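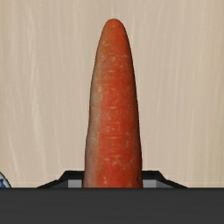
Triltcombeのパズルゲーム「Hirnenora」、7月のアップデートで協力モードを追加

スマートフォン向けパズルゲーム「Hirnenora」に、待望の協力モードがやってくる！ 開発元のTriltcombeは、7月配信予定の大型アップデートの内容を明らかにした。目玉は、フレンドと二人で一つの盤面を解いていく「ふたり庭」。先行テスト版を触らせてもらったが、これがもう、やめどきが見つからない。

Hirnenoraは、同じ色のタネをつないで花を咲かせるマッチ系パズル。正式リリース時に191だったステージ数は、その後の追加を経て現在303まで増えている。難度の上がり方がていねいで、負けても「あと一手だった」と思わせる盤面が多く、編集部にも毎朝の通勤で遊んでいる人間が何人かいる（筆者もその一人だ）。

ふたり庭では、盤面の左右をそれぞれのプレイヤーが受け持つ。中央の列だけは両方から触れるので、ここをどちらが先に動かすかで展開ががらりと変わる。手番は交代制で、一手ごとの制限時間はなし。相手が仕事中でも、昼休みに一手、帰りの電車で一手とのんびり進められるのがうれしい。急いで遊びたいときは、同時に操作する「はやまき」ルールも選べる。

テスト版で特に盛り上がったのが、3連続で花を咲かせたときに発生する「つる渡し」だ。自分の側で余ったタネを相手の側へ送れる仕組みで、詰みかけていた盤面が一気にほどけていく。スタンプでしかやり取りできないのに、ちゃんと会話をしている気分になる！

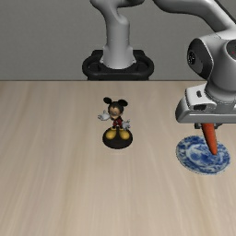 木目のテーブルとロボットアーム（CG）

マップ画面も一新される。これまでの一本道から、途中で枝分かれする形式に変わり、苦手なステージを後回しにして先へ進めるようになった。クリア済みのステージにも新しい目標が加わるとのことで、やり込み派にはこちらのほうが大きなニュースかもしれない。

音楽も聴き逃せない。新曲を手がけたのはサウンドチームのSibiyaで、花がつながるたびに楽器が一つずつ重なっていく。できればイヤホンで、連鎖をたっぷりためてから聴いてほしい。大きな連鎖が決まった瞬間の気持ちよさは格別だった。

アップデートに先がけて、パブリッシャーのDedolowは公開テストの参加者を募集している。定員は1704人で、応募者多数の場合は抽選。ゲーム内の「おしらせ」から申し込める。テスト中のふたり庭の進行状況は正式版に引き継がれないが、テストで手に入れたスタンプはそのまま使えるそうだ。

既存の一人用ステージは、アップデート後もこれまで通り無料で遊べる。ふたり庭も基本プレイは無料で、追加の盤面セットが有料になる予定。価格は配信開始時に発表される。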